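Milgate Sewing Social: your questions answered

Do I need to know how to sew?
Not at all! Plenty of people arrive never having threaded a needle, and they go home with a hem they're proud of. We love beginners.

When and where do you meet?
Every Friday at 7 in the upstairs room at Milgate Hall, Droterley. The Pornholm bus stops right outside, and the last one back leaves well after we've packed up.

What does it cost?
£2 a session, tea included. Under-16s come free with an adult.

Should I bring my own machine?
Bring it if you like it — otherwise borrow one of ours. We do have a lovely old Sikora that everybody fights over (it goes through denim like butter), so get there early if you want a turn.

What fabric is best for a first project?
Plain cotton, every time. It stays put, it presses well and it forgives a lot of unpicking. Leave anything slippery or stretchy until you've made a cushion cover or two.

Do I have to wash fabric before cutting?
Please do! Cotton can shrink, and it's heartbreaking to lose a good pair of trousers to the first wash. Iron it afterwards as well, or your pattern pieces will come out wonky.

How much should I buy?
For a simple apron, around 2 metres is generous and leaves enough for pockets. Keep your scraps — we always want them for patchwork.

Can I spread out a big piece?
Yes, and do smooth out the creases before you pin.

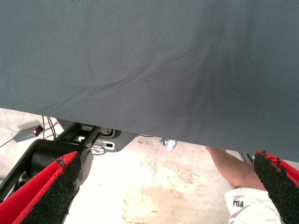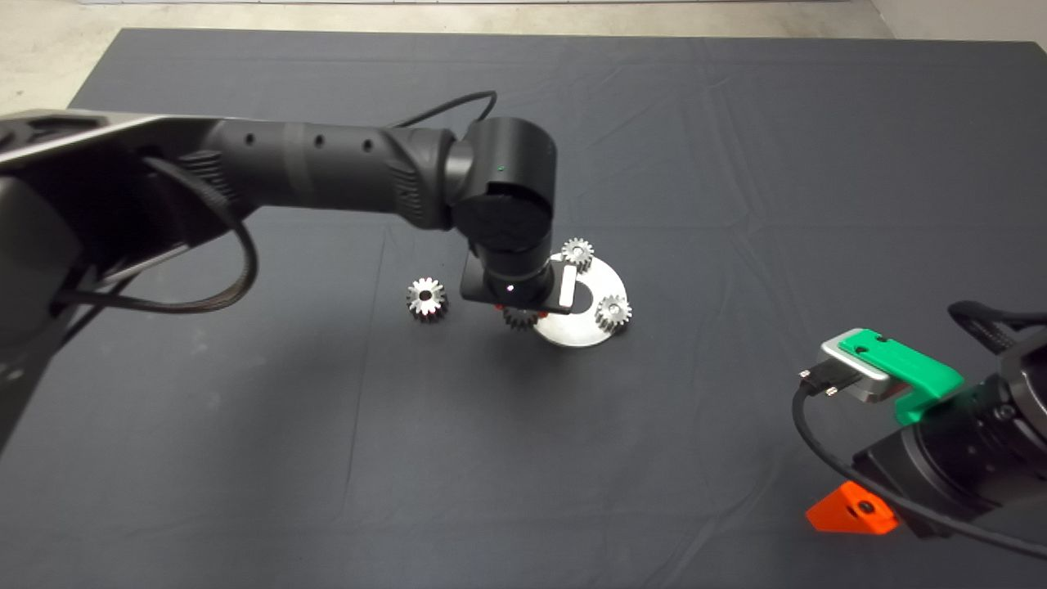

Moira's note in our comments book says she'd wash darker cloth twice before cutting, as her navy cotton was still losing colour after the first go.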